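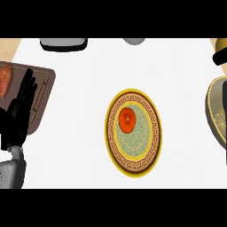

Home | About the Society | Programs | Visit Reports | Membership | Contact

Visit to the Frei Tableware Works, September

Members of the Society's decorative arts section were received at the Frei works by Kirsten Kvaran, head of production, and Kaj Bach, who has charge of the pattern archive. The visit began at 9:30 a.m. and followed the order in which the ware is made.

In the clay hall, the group watched oval dishes being pressed. Ovals are more difficult to dry evenly than round plates, and the works rejects a larger share of them before the first firing. Ms. Kvaran explained that the kilns were rebuilt two years ago and that each car now holds 60 large dishes. Members asked about fuel costs, and a written answer has been promised.

Decoration occupies the upper floor. Printed transfers are used for repeating borders, the Greek key among them, and the join must fall where the pattern closes without a broken unit. On an oval this is demanding work, as the curve tightens toward each end. Colored rims are still banded by hand. Inger Ingvarsson, the senior bander, kindly allowed several members to try the wheel — with modest results.

The archive holds 3,000 pattern sheets, of which 2,000 have been cataloged. Mr. Bach showed early border designs drawn for the Akier range, together with the correspondence on their revision. The sheets are kept flat in drawers and may be consulted by appointment.

Lunch was taken in the works canteen. The Society records its thanks to its hosts. Members wishing to join the spring visit to Fukov should write to Kristóf Bodnár at the Society's office.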